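White sneakers: toss the box or keep it?

mudroom_meg
Wednesday, 9:12 pm
ok so closet purge in progress. 70 percent of the floor is shoe boxes. husband says recycle all of them, I say white shoes go yellow if you leave them out. who's right

Plimari
keep the boxes. light does it. mine sat by a window one summer and the toes went like old piano keys

ferri_k
disagree, cardboard is half the problem. the acid gets into the rubber. clear plastic bins, 3 for the price of a nice lunch

Plimari
plastic traps damp tho?? had mold on a pair in May, never again

ferri_k
so let them dry first lol

mudroom_meg
fwiw what I'm dealing with

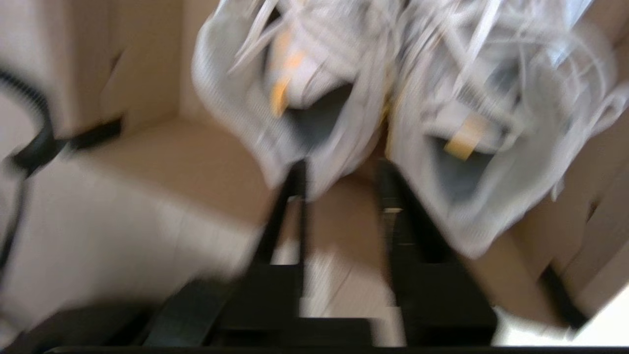 white pair, in the box. blurry sorry

scarbone
No tissue paper? Use the acid free kind, not the stuff that comes with them. I did shoe returns at a store in Plemport for years and the pairs that came back yellow were nearly always ones kept somewhere hot. Attic, car trunk. Box or no box.
- Serena Carbone

ferri_k
ok heat I'll give you. still say cardboard is bad long term

Plimari
long term like what, ten years? just wear them

mudroom_meg
so closet shelf, box, new tissue. and keeping 70 percent of the boxes is still too many I guess. will tell him he half won

ferri_k
bins!!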